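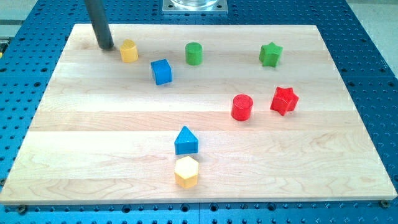 Demonstration gathering (robotics)

Demonstration gathering is the recording of example movements from which a learning system is meant to pick up a task. A typical bench task uses small painted blocks, such as cylinders, stars and a cube in four colours, scattered on a wooden board within reach of a gripper.

The Nisodmont set

The Nisodmont set holds 1,931 recordings made at Restudden. Of these, 1,016 were kept after review. The published notes don't say what was wrong with the others, and critics have asked whether clumsy but successful attempts were thrown out along with the failures.

Criticism

Claims that systems trained this way "understand" colour or shape are disputed. A board with two red blocks and two green ones offers few ways to go wrong, and a high score may reflect little more than familiar lighting and a familiar table. Only two operators recorded the set, so their habits may have been learned as well. No trial on a different bench has been reported.

See also: Ison (block task), Roy (control software)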